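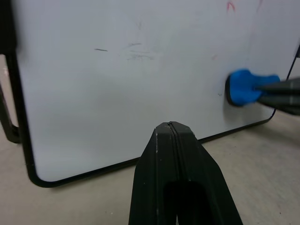

*Noreen Talpur*

I learned to swim this year, at 63, and I have been meaning to write about it since February, when I signed up for the adult beginner class at the Laver pool and then sat in the parking lot for so long that I nearly missed it.

Some background for anyone new here. I grew up near a lake and never went in past my knees. My mother was afraid of water and I suppose I caught it from her the way you catch an accent. I took my own kids to lessons for years and sat up in the bleachers with a paperback, perfectly happy, and if anyone asked me to get in I said I'd just had my hair done. (I get my hair done twice a year.)

The class ran for 8 weeks. I bought a navy suit from Gestusell, the kind with the wide straps, and a pair of goggles that leaked, and then a second pair that leaked a little less. The first evening all we did was hold on to the wall and blow bubbles, which sounds silly until you try it as a grown woman with your heart going like a sewing machine. I swallowed a fair amount of the pool. I also laughed more than I had in months!

Floating was the hard part for me. Everybody told me to relax, and I have never once in my life relaxed because somebody told me to. What helped in the end was looking at the ceiling. There's a long brown stain up there shaped something like Florida, and I kept my eyes on the panhandle and let my ears go under, and after a while I noticed the teacher's hand wasn't beneath my back anymore — she was standing over by the ladder, talking to someone else.

I still can't do the breathing properly on my left side. On the right I'm fine, on the left I come up like a startled seal. I do a sort of homemade backstroke when I get tired, and the regulars in the next lane have been very kind about it. My best so far is 600 yards, with plenty of stops for hanging on the wall and fixing my goggles, and afterward I drove straight to Flosetti and ate a whole plate of baked ziti by myself with my hair still dripping down my collar. I have never been so hungry as I am after swimming. If you have a good snack that will keep in a gym bag without turning to mush, please put it in the comments, as I'm tired of granola bars.

My daughter wants me to come to the lake with them before the summer's over. It's 15th August already, so I had better make up my mind. The bottom is weedy and you can't see your feet, and there's no Florida to look at. But I've washed the navy suit and it's hanging over the shower rail, and I did buy a new towel, a big green one with stripes.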